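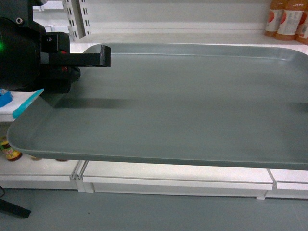 4. What the crowd does during tag matches

I went into this part of the study thinking tag matches would be the easy ones to code, and they were the ones that ate my April. A singles match has a shape you can hear from the cheap seats, but a tag match has two people standing on the apron clapping, one referee looking the wrong way, and a crowd that may be reacting to any of them. So I needed a rule for what counts as happening in the ring. The one I settled on treats the ring as a flat floor with a shallow raised rim: anything on the floor is match action, the rim is the apron, and anything past that is outside. Cheers for a partner on the apron went in the rim column. It's crude (I know!) but it let me get through a long tape without stopping every few seconds to argue with myself.

The full set for this section is 492 matches, all taped, from two promotions. Prelline runs a monthly show at the Chisholm, an old dance hall that holds 970 when the balcony is open. Farbridge moves from gym to gym and draws a smaller, much louder crowd – lots of kids, lots of foot stomping. I logged everything in Hodon, which lets you tap a key whenever the noise goes up and then go back and tag the reason later. I did the tapping live off the tape with the picture turned on. I tried it with sound only for one evening and gave up, as I couldn't tell a hot tag from somebody's entrance music starting too early. 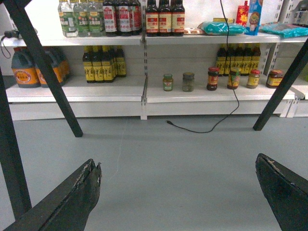 Does the hot tag always get the biggest reaction of the match? In this set it usually didn't; the save, where a partner breaks up a pin just before the count of three, was louder more often.

That surprised me, and I went back through about 100 of the tag matches to see whether I'd been tapping sloppily. A few reactions did move from one column to another, mostly where the save and the tag came so close together that the crowd never really came down in between. The pattern held up anyway. My guess is that regulars have learned when the hot tag is coming. They stand up for it, they get their phones out, and they're already making noise while the hand is still reaching. The save catches them sitting down.

Farbridge crowds were a little different. They treated the tag as something to take part in, with the whole gym stomping for it, and some of those buildups went on so long that I had to decide whether a stomp was a reaction or just the new normal level of the room. I counted the first burst and left the rest alone. A stricter coder might well do it the other way, and I'd be curious what that does to the comparison with Prelline, whose fans mostly clap and wait.

Multi-team matches are left out here and get their own treatment in Section 5.

We use cookies to remember your reading preferences. By continuing to use this site you accept our cookie policy. Accept | Manage settings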